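Fellard apresenta o Proreck, kit de manipulação bimanual para laboratórios, escolas técnicas e pequenas oficinas

Novo pacote reúne software de controle, biblioteca de tarefas de mesa e acompanhamento técnico para quem já tem um robô de dois braços e quer colocá-lo para trabalhar com objetos do dia a dia

A Fellard anuncia a abertura das inscrições para a primeira turma do Proreck, um kit voltado a equipes que trabalham com robôs de dois braços e mãos articuladas. O lançamento acontece em março e contempla 50 equipes, escolhidas entre universidades, escolas técnicas e oficinas de automação de pequeno porte.

O Proreck nasceu de uma dificuldade que a equipe da Fellard conhecia bem de dentro de casa. Montar o robô, ligar os braços e fazer as mãos abrirem e fecharem leva poucos dias. Depois vem a parte demorada: ensinar a máquina a pegar uma caixa sem amassar, a passar um prato de um lado da mesa para o outro, a usar a mão esquerda enquanto a direita espera a vez. Cada laboratório acaba escrevendo os próprios roteiros, com nomes próprios, medidas próprias e um jeito próprio de anotar o que deu errado, e na hora de comparar resultados com o grupo vizinho quase nada se aproveita.

"A gente tinha três cadernos com a mesma tarefa descrita de três maneiras, e os três eram nossos!", conta Shamim Awan, responsável pelo desenvolvimento do kit. "Foi aí que resolvemos parar tudo e organizar. Começou como arrumação interna, virou uma biblioteca e agora dá muita alegria ver isso saindo da nossa bancada para a bancada dos outros."

O que vem no kit

O coração do Proreck é a biblioteca de tarefas de mesa, com 2430 roteiros de movimento já revisados. Eles cobrem pegar e soltar caixas pequenas, manusear louça rasa, alinhar objetos, trocar de mão e devolver os dois braços à posição de espera. Cada roteiro traz a altura de mesa recomendada, a folga mínima entre os braços e uma ficha curta com os erros mais comuns. Todos podem ser abertos, alterados e salvos com outro nome, e a versão original continua guardada.

Junto da biblioteca vem o Grullitz, o programa de controle. Ele mostra a visão da câmera da cabeça do robô ao lado do estado de cada dedo, e permite repetir um trecho do movimento quantas vezes for preciso, em velocidade reduzida. Quem participou dos testes internos gostou especialmente da função de pausa por mão: é possível congelar o braço direito aberto no ar e continuar ajustando só a pegada do esquerdo, sem recomeçar a tarefa inteira.

O terceiro componente é o Lightfoot, um módulo que suaviza a chegada dos dedos ao objeto. Em vez de fechar a mão de uma vez, ele divide a pegada em etapas e dá ao operador a chance de corrigir o polegar antes do aperto final. O módulo pode ser desligado a qualquer momento, e a equipe recomenda mesmo que os alunos experimentem a mesma tarefa das duas formas, porque a diferença ensina muito sobre preensão.

O kit não inclui o robô. Foi uma decisão discutida longamente na Fellard, já que muitas instituições têm equipamento parado por falta de software e de gente treinada, e era para elas que o projeto queria olhar primeiro. A lista de braços e mãos compatíveis será enviada junto com o formulário de inscrição.

Tarefas simples, mesa comum

Uma escolha que marcou o desenvolvimento foi trabalhar com objetos que qualquer pessoa encontra numa cozinha ou num escritório. Os roteiros pedem uma mesa plana, de preferência clara e fosca, um prato, algumas caixinhas de papelão e espaço livre para os cotovelos do robô. Peças de calibração existem e são úteis, mas ficam para uma etapa posterior.

"Eu adoro a tarefa do prato e da caixa", diz Shamim. "Parece uma coisinha à toa. Só que a mão esquerda segura a caixa por cima, com o polegar apoiado na face da frente, e a direita precisa ficar aberta, pronta, sem esbarrar em nada. Quando o aluno entende por que a mão vazia também tem que ser programada, ele muda de patamar."

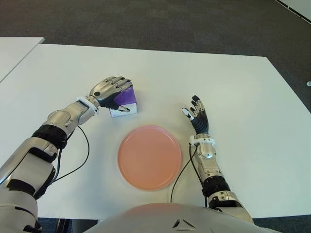
Essa tarefa abre o módulo de introdução e costuma ocupar a primeira manhã de trabalho. Nela o operador aprende a aproximar a mão, posicionar o polegar, conferir o caminho dos cabos junto aos punhos e só então pedir o fechamento dos dedos. O passo dos cabos entrou na ficha depois dos testes internos e hoje é um dos mais elogiados: um cabo com folga demais pode arrastar pela mesa e mexer no objeto vizinho, e um cabo esticado limita o giro do punho.

Depois da introdução, o percurso segue para trocas de mão, objetos rasos e sequências longas. O material escrito está todo em português, com um glossário para os termos que aparecem em inglês nos programas de controle. As fichas foram feitas para impressão em folha comum, com margem larga para anotações a lápis.

Acompanhamento e próximos passos

Cada equipe selecionada terá 2 encontros on-line com os desenvolvedores, o primeiro para a instalação e o segundo para rever as tarefas gravadas pela própria equipe. Entre um e outro, as dúvidas podem ser enviadas pelo canal de suporte, que funciona a partir das 9h. Gravações de pegadas que falharam são muito bem-vindas! Boa parte das fichas de erros foi escrita a partir delas, e a Fellard pretende ampliar a biblioteca com contribuições das equipes participantes, sempre com crédito a quem enviou.

Há limites que vale conhecer antes de se inscrever. O Proreck ainda não trabalha com objetos moles, como panos e sacolas, nem com líquidos. Pratos muito finos pedem ajuste manual da altura dos dedos, e superfícies brilhantes podem atrapalhar a leitura da câmera, sobretudo perto de janelas. A próxima atualização deve trazer as primeiras tarefas com tecido, ainda em caráter experimental, além de 1000 novos roteiros dedicados à cooperação entre as duas mãos.

As inscrições são feitas pelo formulário na página da Fellard. É preciso informar o modelo do robô, a quantidade de pessoas na equipe e uma descrição breve do espaço de trabalho, com as medidas da mesa. Equipes que não entrarem na primeira turma recebem acesso às fichas da introdução em formato digital e ficam na lista para a turma seguinte.

Contato para a imprensa
Shamim Awan
Desenvolvimento do Proreck, Fellard
Pedidos de entrevista e de demonstração pelo formulário de imprensa, na mesma página das inscrições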